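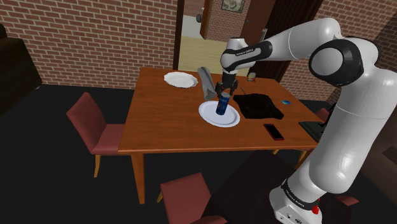 Tabletop arm package, acceptance checklist with comments
November
Checked by Sheila Garside. Second checker Ryan Lightfoot.

Item under review: the Flondeo table-clearing package from Pluketti, comprising the virtual dining room, the arm model and the pick-and-place routines. We are on the 90-day trial licence. Marks are P (pass), C (pass with comment), F (fail), N (not checked).

1. Installation and licence

1.1 Installs from the supplied archive on a clean machine. P
1.2 Licence accepted without a network connection. F
Needs to reach the Pluketti server at each start. Our test room has no outside line. Zixuan has asked for an offline key.
1.3 Version number on the start screen matches the delivery note. P
1.4 Manual supplied. C
Supplied, but chapter 4 covers the previous release and the menu names are different.

2. Room and furniture

2.1 Dining room loads with table, chairs, rug and brick walls. P
2.2 Arm stands by the table with its base clear of the table legs. P
2.3 Chairs treated as solid. C
Seats are. Chair backs let the elbow pass through if the arm is driven by hand at full speed. Not seen at the default speed.
2.4 Doorway to next room can be closed off. N
2.5 Room can be swapped for our own drawing. C
Works, but the import loses the floor height and it has to be typed in again. Ryan did this twice and got the same result.

3. Table items

3.1 Plates, glass, soda can, phone and jar all load as separate objects. P
3.2 Objects settle on the table without drifting. C
The tall glass leans slightly. It can be seen leaning with the arm reaching over the table. Please confirm whether this is intended.
3.3 Weights can be edited. P
3.4 Dark mat lies flat and can be picked up. F
The gripper closes on it but it will not lift. The outline is irregular and the grasp planner seems to use a plain rectangle. Lionel Bunting reported the same on the Debnath version last year.
3.5 Phone marked as fragile by default. F
It is treated like any other item. We would want a lower grip force here before anyone copies these settings to a real arm.

4. Gripping and placing

4.1 Two-finger gripper closes on the can and stops at the set force. P
4.2 Can stands upright on the plate with the fingers closed round it. P
4.3 Can lifted from the plate without moving the plate. C
397 runs completed overnight. The plate shifted in 27 of them, always when the approach was low. Raising the approach height in settings helped, but we have not repeated the full set.
4.4 Arm avoids the glass when reaching the can. C
Clearance is small. The glass stands close beside the gripper and there was contact on a few runs. No warning was logged.
4.5 Dropped object is reported. P
4.6 Arm returns to rest position after a failed grasp. P

5. Stops and limits

5.1 Stop command halts the arm during a move. P
5.2 Stop command halts the arm during a grasp and keeps hold of the object. F
The fingers open on stop. With a can this is a nuisance. With glassware on a real table it would be a hazard. Must be fixed or made a setting.
5.3 Red button on the base responds when clicked. N
The manual does not say whether it should.
5.4 Joint limits match the arm data sheet. C
Shoulder and elbow match. The wrist limit is wider in the model. Tia Furnival to send the correct figure to Pluketti.
5.5 Speed limit applies in manual mode. F
See 2.3. The limit is ignored when the arm is driven by hand.

6. Records

6.1 Each run saved with time, settings and result. P
6.2 Log can be exported as plain text. P
6.3 Log readable by Pleser. C
Opens, but the column headings have to be renamed first. Tia has a script for this on the shared drive.

Summary of comments

Not accepted at this stage. Items 5.2 and 5.5 must be cleared before the settings go anywhere near hardware. Items 1.2, 3.4 and 3.5 to be cleared before purchase. The rest can wait for the next release.

The quote is held for 39 days from receipt. Sheila to ask for an extension if the fix for 5.2 is not in by then.

Recheck sections 3, 4 and 5 in full after any update. Sections 1 and 6 need only a spot check.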